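3.2 Collecting demonstrations in furnished rooms

All demonstrations were recorded in the Besavside apartment, a furnished unit that the Drutholm group uses for household tasks. We chose it over the lab mockup used in our earlier work because its doorways are narrow and its furniture is not arranged for a robot. Objects were left where they were found at the start of a session unless they blocked the base completely.

Two kinds of demonstration were collected. In the first, which we call hand guiding, the operator holds the wrist housing and moves the arm through the task while the base stands still. In the second, the operator drives the base and arm from the next room with the Olotine remote station, seeing only what the wrist camera sends. The operator cannot look at the robot directly in this mode. We kept this restriction throughout, as the learned policy gets the same view and nothing else.

Three operators took part (Tapsell, Srithong and Halliday). Halliday had no previous experience with remote control and was given one practice session. The full set holds 2360 demonstrations, of which 886 were made by hand guiding and the rest by remote control. Tasks were picking up items from the floor, opening cabinet doors, and passing through a doorway to reach an item in another part of the apartment.

The third task caused the most trouble. Remote operators tended to stop at the threshold and make small turns in both directions before going on. When asked, all three said they were judging the clearance on each side from the door frame on one side and the open door on the other. With the fingers nearly closed and pointing ahead, the tips also served as a sighting mark for the direction of travel (Figure 4).

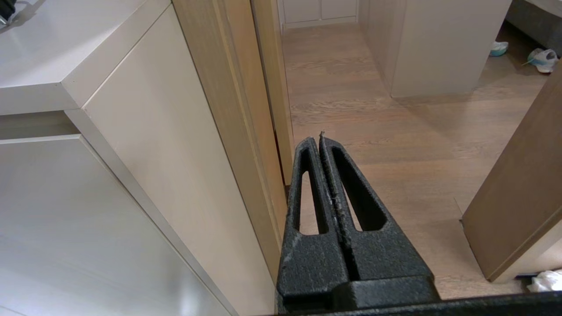
Figure 4. Wrist camera view at a doorway, with the gripper aimed along the open floor toward the white cabinets at the far end. Two sneakers lie on the floor near gray upholstered furniture, beyond the door.

We first treated these pauses as noise and removed them with a speed threshold. Policies trained on the trimmed data went through the doorway faster but touched the door frame more often, and in several trials the arm had to be stopped by hand. We therefore put the pauses back and instead shortened any stop longer than 4000 ms to that length. This kept the small corrective turns and took out the stretches where the operator was talking or adjusting the station. The same rule was applied to the other two tasks, where it made little difference.

Images and joint positions were saved together every 500 ms during base motion and at the full camera rate once the arm began to reach. The lower rate was enough for driving, and it stopped the long approach segments from outweighing the short grasping segments in training. Gripper opening was stored as a single value for both fingers.

Hand-guided demonstrations needed one extra step. The operator's hand or sleeve entered the camera view in many of them, and a policy trained on those images without changes behaved badly when no hand was present. Pearce marked the affected images, and we dropped the marked ones but kept the joint data for the same moments. Where more than half of a demonstration was marked, the whole recording was left out of training. It was still counted in the totals given above.

Each operator also gave a short spoken label at the end of every recording: done, not done, or unsure. Trevaskis checked the labels against the final images. Most disagreements came from the cabinet task, in which a door that had opened slightly was called done by one operator and unsure by another. We settled on a fixed opening angle and relabeled all of the cabinet recordings to match. Recordings labeled not done were held back from the main training set and are used only in the comparison in Section 5.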